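Stand: Oktober. Wer eine ältere Fassung der Tabelle hat, bitte löschen. Sie enthält »Zwibel« in vier Schreibweisen.

# Skuvia: Küchenwörter aus zwei Kochbüchern

Skuvia ist eine Wortliste mit 748 Einträgen zu Zutaten, Geschirr und Handgriffen. Sie stammt aus den handschriftlichen Kochbüchern des Gasthauses Mahawong, das seine Rezepte über Jahrzehnte auf Deutsch, Thai und in einer dritten Sprache festhielt, die wir vorläufig als »eilig« führen.

Abgetippt und sortiert hat das Ganze Kanyarat Rattanakul. Von ihr stammen auch die Randbemerkungen, auf die wir beim Aufräumen nicht verzichten wollten.

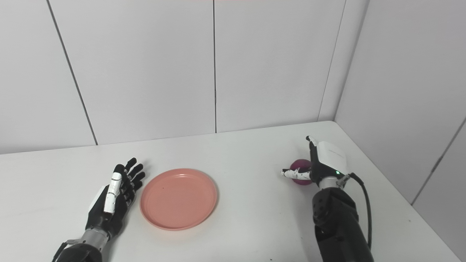 ## Inhalt

- `woerter.csv`: die eigentliche Liste, UTF-8, Semikolon als Trenner
- `mengen.csv`: Maßangaben, soweit sie welche sind
- `notizen.md`: Streitfälle, nach Lautstärke sortiert

Jede Zeile in `woerter.csv` hat diese Spalten:

| Spalte | Bedeutung |
|---|---|
| `id` | laufende Nummer, mit Lücken |
| `form` | Schreibweise wie im Buch |
| `lemma` | Schreibweise wie im Wörterbuch |
| `gruppe` | Zutat, Geschirr, Handgriff, Rest |
| `sicher` | 0 = geraten, 1 = gelesen, 2 = zweimal gelesen |

Die Gruppe »Rest« ist größer, als uns lieb ist. Darin wohnen unter anderem »das Gute« (vermutlich Schmalz) und »wie bei Tante«.

## Geschirr

Bei den Tellern wird es unübersichtlich. Das erste Buch trennt flache, tiefe und »mittlere« Teller, das zweite kennt nur »Teller« und »anderer Teller«. Wir haben beides stehen lassen und im Lemma zusammengeführt. Schalen gelten als Teller, wenn das Rezept sie so nennt, auch gegen den gesunden Menschenverstand.
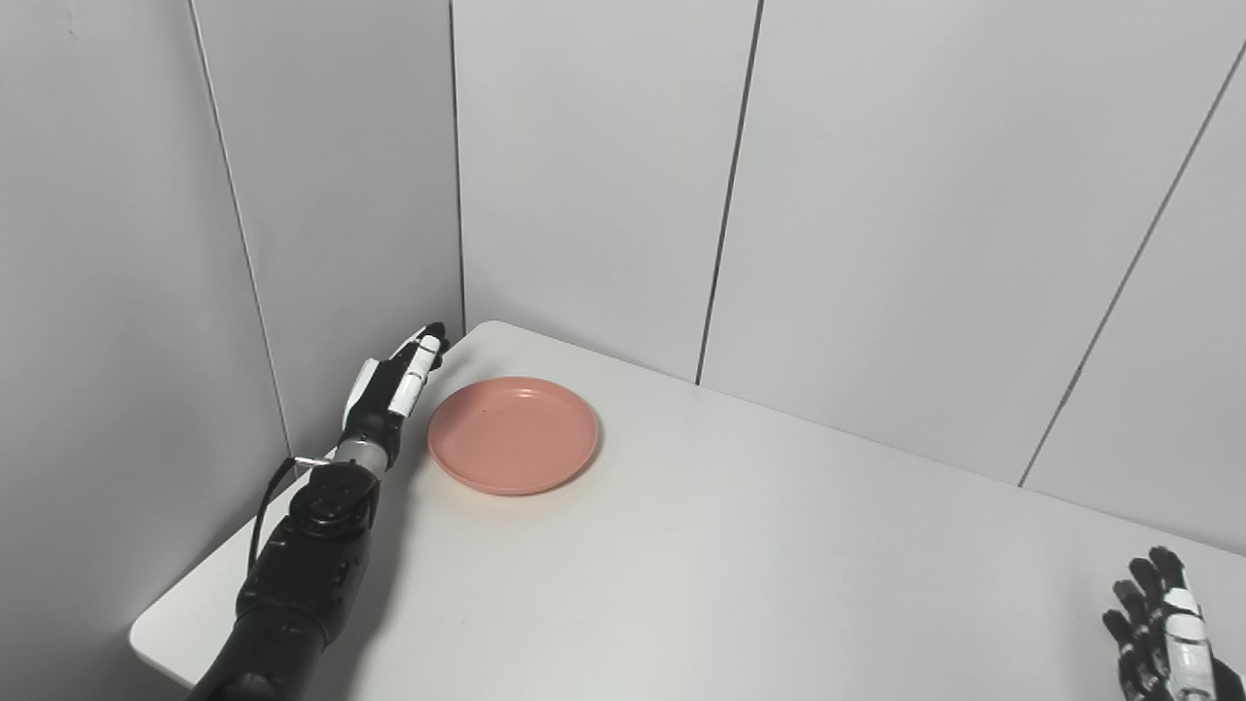 *Flacher Teller mit erhöhtem Rand, Lachsrosa. Lemma: Teller, flach.*

## Mengen

Die Angaben reichen von »400 g« bis »genug«. Umgerechnet wurde nur, wo eine Einheit dabeistand. »Eine Handvoll« bleibt eine Handvoll; über die Größe der Hand schweigt die Quelle.

Rund 10 Prozent der Einträge in `mengen.csv` sind durchgestrichen und trotzdem lesbar. Sie tragen den Vermerk `gestrichen`. Bitte nicht nachkochen und sich dann bei uns melden.

## Bekannte Mängel

- Zwiebel, Schalotte und Lauchzwiebel sind im zweiten Buch nicht sauber zu trennen.
- Fettflecken wurden als Fettflecken erfasst, einmal leider auch als Umlaut.
- Die Umschrift aus dem Thai folgt dem Gehör des jeweiligen Kochs.

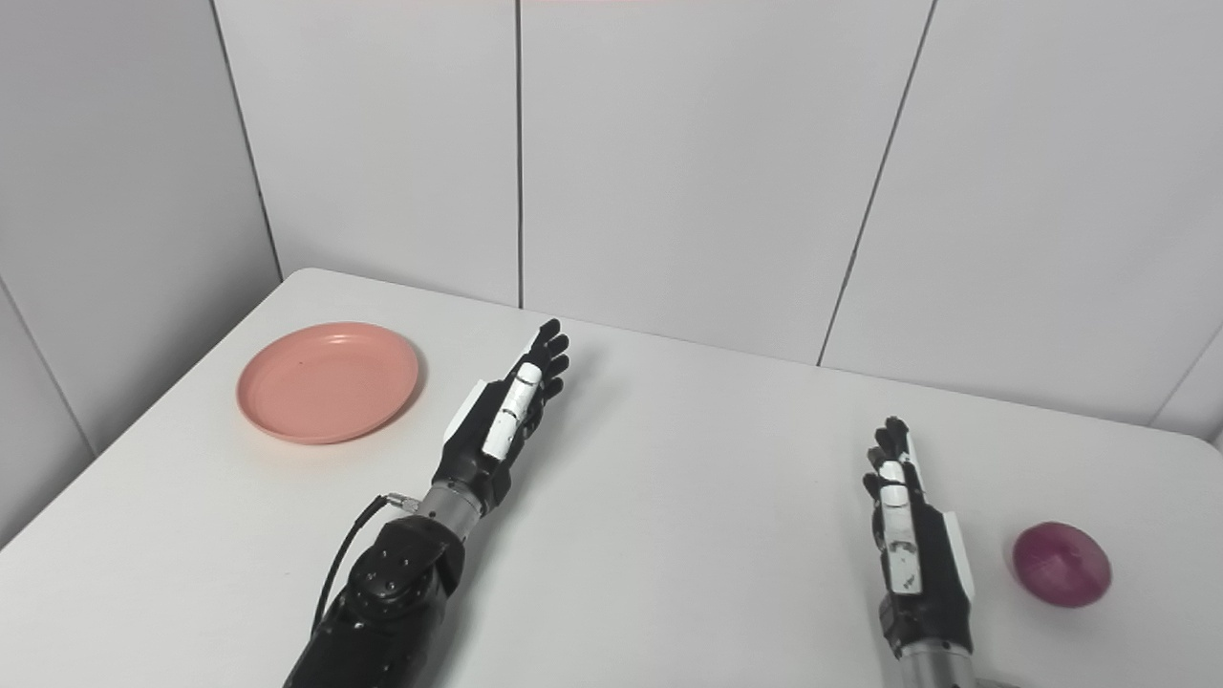 **Warum steht die rote Zwiebel unter zwei Lemmata?**

Weil die Bücher sie mal »rote« und mal »blaue Zwiebel« nennen und wir regionale Farbnamen nicht einebnen wollten. Über die Spalte `gruppe` finden sich beide.

## Nutzung

Frei für Lehre und Forschung. Evari benutzt die Liste für eine Rechtschreibprüfung, die »Schmalz« seither großzügig vorschlägt. Korrekturen bitte mit Angabe der `id` einreichen, Stichwort Purnstead.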